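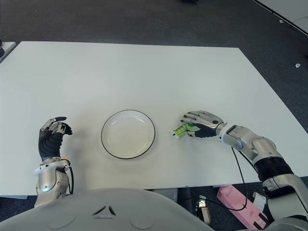

A black-rimmed plate on a matte white tabletop, with a green packet at right.

The Plain Plate

Rimmed tableware sells on contrast. On a white table a plain white plate loses its edge, and a thin black line restores it. Hustimport lists its version, the Pradano, in 2 diameters and has carried it since May.

The line is applied over the glaze and fired a second time. Wear shows first where plates are stacked, so Ovwood, which supplies restaurants, puts a paper disk between each pair. Its buyers reject any rim with a break longer than 2 millimeters.

Shallow wells suit dry food: crackers, cut fruit, the contents of a small snack packet. Sauces need a deeper lip. Pumphrey makes a bowl with a matching rim, weight 512 grams, sold in cartons of 30.

Matte tabletops mark easily under unglazed foot rings. Check the underside before buying.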